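Home | Boards | Workshop builds | Members | Search | Log in

We use cookies to keep you logged in and to count visits. Accept / Settings

Wrist view in the simulator, textures and finger width
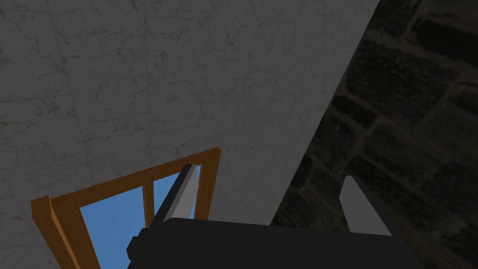
First post and what I'm asking

majdi_n
I'm building a small arm for the bench in our shared workshop, and before I print the last parts I want the wrist camera sorted in simulation. The view is from the wrist looking past the fingers, set wide apart with nothing between them. Marble on one wall, dark stone brick on the other, wooden window low down on the left. Fingers are plain grey, body is black.

The plan is to change the wall textures between runs so the finger detector doesn't learn one background. I have 114 renders so far. Two questions. Is the marble too busy? And should I keep the fingers grey or colour them?

Fanni_F
Colour them. The left finger is grey and it's in front of an orange-brown window frame, so that one is fine. Put the same finger over the marble and you've got grey on grey with dark veins running everywhere. I had the same trouble with my Draltton kit and orange tape on the tips fixed it.

sreek_shetty
I disagree about the tape. If the real fingers are going to be grey, train on grey. Tape wears off and then you have a detector that only knows orange. More textures will do more for you than a colour will.

The right finger shows up very well against the brick, by the way. I'd want far more cases like the left one.

Fanni_F
Tape costs next to nothing and you can replace it. Mine has been on since July.

sreek_shetty
Fine for one arm in one house. He said shared workshop. Somebody will peel it off.

inho_maeng
What are you doing about the light? The marble goes darker towards the top left and the brick is in shadow. If that comes from one fixed lamp in the scene, you'll want to move it as well. I'd sort that before touching the textures.

majdi_n
One lamp, yes, and it hasn't moved. I'll add it to the script. Keeping the fingers grey for now, sorry Fanni.

Ju-won Um
Check the finger travel too. Mine opened to 80 mm in the model and the printed jaw stopped 13 mm short of that, as I'd forgotten the screw heads. All my renders with the jaw fully open were no use after that.

majdi_n
Measured mine this evening. The printed jaw matches the model with the Trorent servo in, but I haven't tried it with the rubber pads on yet.

Fanni_F
Pads on before you render any more, then. They'll change the shape of the tips.

majdi_n
Good point. Stopping at 114 until the pads are modelled, then I'll go to 200 with the lamp moving. Will post the numbers for both sets.

inho_maeng
Keep the old set separate so you can compare.

Related threads
Futetell controller drops out on long USB leads
Printing jaws flat or upright?
Mathur gearbox, noise under load
Cable routing through a hollow wrist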